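Camen House, staff kitchen – monthly safety check, August
Sheet 3203

Fire blanket: in place, tag in date. Pass.

Extinguisher by the door: pin and seal intact. Pass.

Smoke alarm: sounded on test. Pass.

Sockets: one faceplate cracked behind the fridge. Fail. Reported to Nalta, job 46. Do not use until replaced.

Portable appliances: all labels present. The toaster lead is fraying near the plug – taken out of use.

Worktops and cupboards: no chips or sharp edges. Hinges tight.

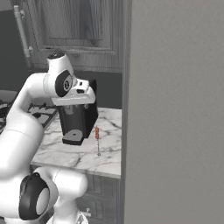
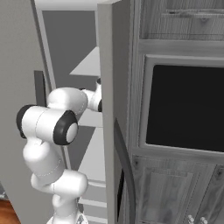

Fridge: 2 degrees at 10 am. Pass. Door seal needs a clean.

Hot tap: very hot after a minute. Warning sticker has peeled off and a new one is on order from Moya.

Floor: lino lifting by the bin, trip risk. Taped down for now. This was on last month's sheet as well and should be dealt with before the next check.

First aid box: 18 plasters, no burn dressings. Restock needed.

Exit route: boxes of Emby paper towels stacked in the corridor. Moved during the check – please keep this clear.

Result: pass with actions. Recheck in September.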